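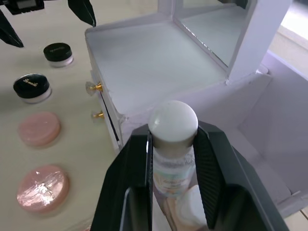 Clodmont Vanity Organizer, White

The Clodmont is a tabletop cosmetic organizer with a flat top tray, an upright rectangular mirror and drawers below. It is supplied by Sondwood in one finish, white. The tray takes small bottles and lidded jars. A raised border runs along its outer side and rear.

Drawers

The upper and lower drawers open independently. Each front is a flat panel.
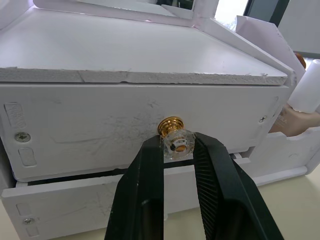 Knobs have a gold-colored metal base and a clear faceted head. Tighten by hand only. Overtightening can crush the panel core behind the base. Spare knobs are sold under the Pladent name in packs of 3.

Capacity

Maximum load per drawer is 800 g. Heavy jars should go in the lower drawer. Products stored upright must have their caps closed before the drawer is pushed in. 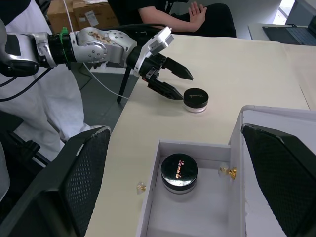
Drawers lift out fully for cleaning or sorting and may be used as open boxes on the table. Wipe panels with a slightly damp cloth. Do not soak. Cut edges absorb water and will swell. Light scuffs on white panels do not affect use and are not covered by the warranty.

Assembly

Panels are joined with Phillips-head screws. A No. 2 screwdriver is required and is not included. Allow about 19 minutes. Check all screws again after 8 weeks of use.
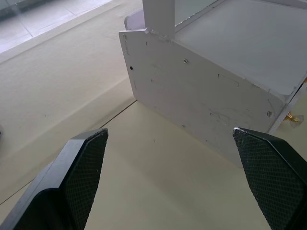
White side panel with screws and slots.

Replacement panels and mirrors are ordered through the Carroll parts desk. State the panel position, left or right, when ordering.

Contact | © Sondwood | Page updated 6/15/25 | Back to top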